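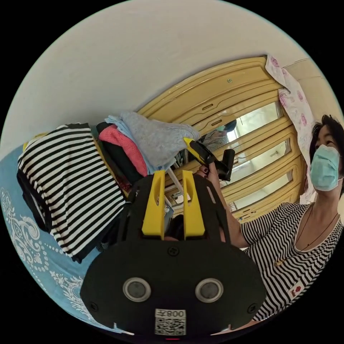
16/12/2024

OK, budget thread. I've been buying the gear for our household chores recording project since spring and next year's request is due before the break, so I'm doing my thinking out loud again. You all caught two mistakes in my last one!

Short version for the people who only read the first post: we want more hand-held grippers, we have less money than I told everyone in November, and I've spent a whole weekend comparing quotes in my pajamas.

Background if you're new. We go to people's homes and record ordinary chores with hand-held grippers, then the recordings go to the folks in Stakton who train the arm. I don't train anything. I order stuff, I chase invoices, I label cables and I have strong feelings about storage cases.

The ask for next year is 3 more pairs. Pairs, because nearly every chore on our list needs two hands. Last year I priced singles, doubled the number and called it a day, and that was dumb. A pair also wants a second charger, a second mount, a second set of everything that lives in the case.

So line one of the spreadsheet now says PAIR in capital letters and every quote gets converted to that before I let myself look at the total. Very boring, and it has already saved me from one "bargain" that was for a left hand only.

Quote A is from Chraibi. $1,115 a pair, case included, fingers included, no cameras. Nice people, they answer the phone. The catch is lead time, which they give as "late winter," and if you've ever bought hardware you know how elastic that can be.

Quote B is from Fovano. Cheaper on paper and they have stock now. But their case is extra, the mounting screws are extra (the SCREWS), and shipping is priced per box. By the time I'd built the full pair in my cart I was a few bucks over Chraibi and in a bad mood.

I'm not naming Quote C because they never sent a real one. They sent a brochure and asked for a call. I don't want a call. I want a PDF with numbers in it.

People keep asking why we don't spend all of it on a second arm. Because an arm sits in Stakton and does one thing at a time, and a pair of grippers fits in a backpack and goes up the stairs to somebody's bedroom. For what we're doing this year, the backpack wins. Ask me again in two years.

Let me talk about bedding for a minute, since it eats most of our schedule. If you plan your equipment around picking up cups you will be very happy until the first day of laundry. Cloth is big, it moves, it gets over the lenses, and your wrist is doing angles it never does with a cup.

Same goes for your time budget. I had a folding session down as the same length as a tabletop session. Ha. Put in extra for setting up the pile, extra for refolding everything between takes, and extra for the person doing it to sit down and rest their hands.
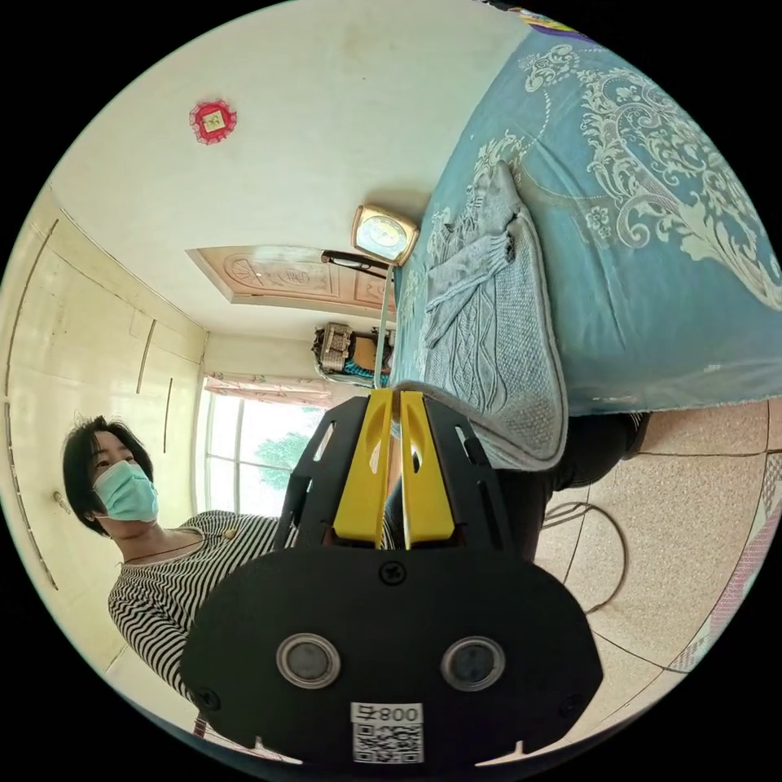
Bedside work with the folded gray knit and the blue bedspread. Cable on the tile, which brings me to my next post.

CABLES. I had them in the "misc" line and they've been promoted to their own line. Long ones, short ones, right-angle ones, the kind that doesn't curl back up into a loop as soon as you put it on the floor. If your budget has the word misc in it, go open it up right now and see what's hiding in there.

I also want floor tape and some flat cable covers that will stick to tile and come back off again. We're guests in these homes. Nobody should need to step over our stuff to get to their own closet.

Next up, fingers. The yellow ones are a consumable. I didn't get that at first, I thought of them as part of the tool, the way you'd think of pliers. They're more like brake pads. Treat them as something you buy every year and you'll sleep better.

A replacement set from Fovano is $54. Their fingers fit our current bodies just fine, so even if I go with Chraibi for the grippers I'll probably keep buying fingers from Fovano. Is it messy to have two suppliers? Sure. My spreadsheet has tabs.

I asked Chraibi if they'd throw in a spare set with each pair and they said "let me see what I can do" -- that was Thursday, still waiting, fingers crossed (sorry).

How many sets to order? Our rule of thumb now is a set for every 100 hours of recording on cloth, longer on hard stuff like dishes and boxes. That number is ours, from our own log, with our own clumsy handling. Please don't put it in your grant because a person on the internet said so.

What I'd tell you to do is write the date on the bag when you open a new set. That's it, that's the whole system. Marker, bag, date. When you sit down to plan next year you'll have a real answer and won't have to guess like I did.

Labels! Every body we own gets a number and a QR sticker, and the sticker is linked to a row that says when we bought it, who sold it to us and what's been swapped. I fought for the sticker printer last year and I'd fight for it again. It was cheap and it's the thing I use most.

If you buy one thing from this thread buy the sticker printer. Get the kind of tape that survives being wiped down, because you'll be wiping things down.

Speaking of wiping down: cleaning supplies are a line. Masks are a line. Lens cloths are a line, and get way more than you think, they leave the building in people's pockets and are never seen again. I include myself here, I found one in my winter coat yesterday.

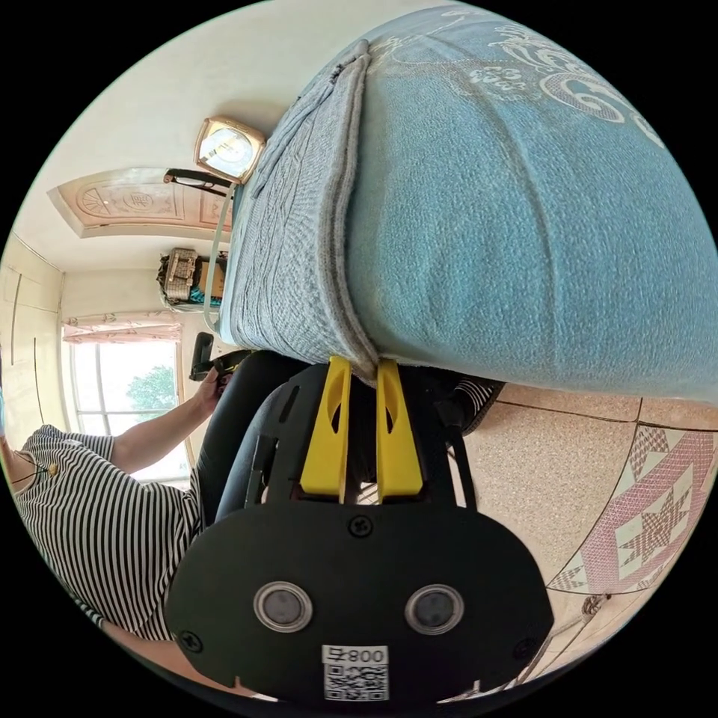

Fingers on the fold of the big light blue quilt. This kind of grip is the one I price everything around now.

About that grip, because somebody will ask. When you're comparing finger sets, take a thick quilt to the demo. I mean it. Sales demos love a foam block. Bring the puffiest thing in your house and ask them to pinch the folded edge and keep hold of it while you pull a little.

I did this at the Mondholm open day with my own comforter in a trash bag. I got some looks on the train. I also got a very useful ten minutes with an engineer who had clearly never been handed a comforter at work, and who was delighted.

Mondholm, by the way, is who we rent from when we need extra bodies for a busy week. I'm keeping a rental line for next year even if we get all the pairs we ask for. Stuff breaks in the middle of a booking and you can't tell a family you'll be back whenever the part shows up.

Rent vs. buy in one post: if you know you'll be recording most weeks, buy. If you've got a couple of big pushes and then a quiet stretch, rent and put the difference into good cases and a decent desk chair for whoever checks the footage. That person is tired and you should be nice to them.

The thing I underbudgeted worst this year was storage. Hard drives, I mean. Wide-angle video from both hands adds up so fast. I bought drives in panic mode, at panic prices, from a store near my house, on a Sunday. Next year the drives go in the first order with everything else.

Second worst: transport cases. The cheap foam ones smell and the foam tears. I'm moving to the kind with the pick-out squares, and I'm making the cutouts myself because the custom service wanted a frankly rude amount of money for slicing foam.

Third worst: paying people properly for the time between takes. This isn't equipment, I know, but it comes out of the same pot and if you plan them separately the equipment always wins. The person holding the grippers is working the whole visit. Budget the whole visit.

OK so where am I landing. Chraibi for the pairs if they commit to a delivery date in writing. Fovano for fingers. Mondholm for rentals. Drives, cables, tape, stickers and cases ordered first, because those are the things that held us up this year, every single time.

If Chraibi won't commit to a date, plan B is to buy a single pair from Fovano now, since they have stock, and hold the rest of the money until spring. I don't love it. Mixed fleets mean mixed chargers, and mixed chargers mean me on the floor at 7 a.m. swearing at a plug.

Oh, and a small contingency. I used to hide mine inside other lines because I was scared somebody would cut it. This year it's right there with its own name on it. If they cut it they cut it, and I'll know which email to forward later.

A few of you asked for the template. I'll share it once I've taken the prices out, the suppliers gave me those in confidence apart from the ones they said I could post. Give me till after the holidays. It's very ugly. There are colors in it I can't explain.

Questions I'd love answers to: has anybody found a right-angle cable that lasts? Does anyone buy fingers in bulk, and do they go stiff if you store them too long? And what are you all using to carry a pair up a narrow staircase without whacking the walls?

Going to go nag Chraibi about that spare set now. Will add to this when they write back.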